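Drullimau Watershed Council
Minutes of the Regular Meeting
26 December 2020
By Sibel Ersoy, recording secretary

Present: Bülent Yüksel (chair), Tudur Wynne, Tobiloba Ojo, Sibel Ersoy. Absent: Nevzat Akbulut.

1. Minutes of the previous meeting
Approved with one correction. The culvert on Oral Creek is on the north side of the road.

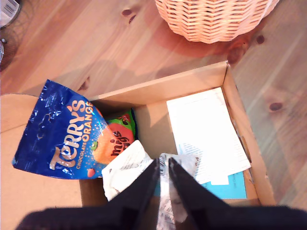
Vol. 3, p. 2

2. Septic inspection notices
Ojo reported that 1096 notices went out to homes along the lower creek. Replies are slow from the Nindgate end, where many of the houses are seasonal. Wynne asked if a second notice could go in with the spring tax mailing. Ojo will ask the town clerk and report back.

3. Stream gauge at Nindgate
The gauge stopped sending readings twice this month. Clendeo, the contractor, replaced the battery after the first outage but has not found the cause of the second. Yüksel does not want to pay the last invoice until the gauge has run for a full month. Wynne disagreed – the invoice is for the July installation, and the repair is a separate matter. Motion by Wynne to pay the invoice and send Clendeo a letter about the repair. Seconded by Ojo. Carried, with Yüksel opposed.

4. Road salt
The highway department has agreed to try a lower salt rate on the hill above the creek. Ersoy asked who will take the chloride samples. Ojo will take them at the bridge and at the mill pond outlet after each thaw.
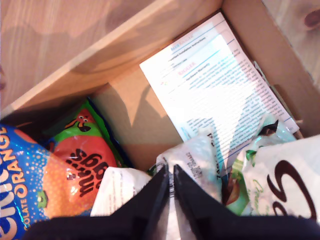

The samples have to reach the lab within a day, so Wynne offered to drive them when Ojo is working. Bottles are still needed. Motion by Ersoy to spend up to $1000 on bottles and lab fees. Seconded by Wynne. Carried.

5. Streambank planting
Akbulut sent a note by email. The willow stakes can be cut in late winter from the stand behind the mill pond, with the owner's permission. He still needs a signed access form for the Oral Creek parcel. Yüksel will call the owner.

6. Other business
Wynne asked that the old well survey maps be scanned before they are lent out again. No action taken.

Meeting adjourned.

Contact the secretary | © Drullimau Watershed Council | Back to top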